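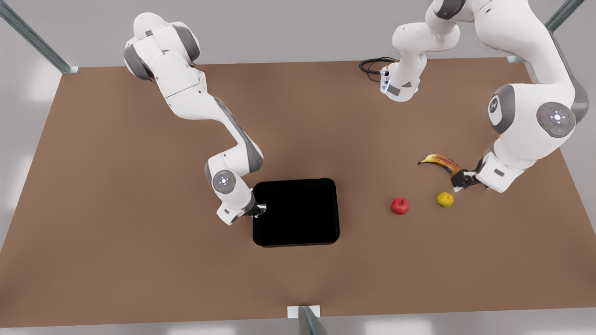 Home | Movements | Artists | Glossary

Limar school
By Merike Eglītis, September

The Limar school was a small group of printmakers who worked in the port of Jundudier, and I've been fond of them for years! Leif Berge started it with 4 friends in a net loft (freezing, by his own account), cutting lino blocks of harbour walls and tides. They kept to two inks, a rusty red and a blue-black, and printed no more than 12 copies of anything.

Ajith Warrier joined later and brought in torn paper edges, which Berge hated at first. My own favourite is his Mockus series – all slanting rain and chimneys. The group drifted apart after its last show, in 2000.

Last updated: September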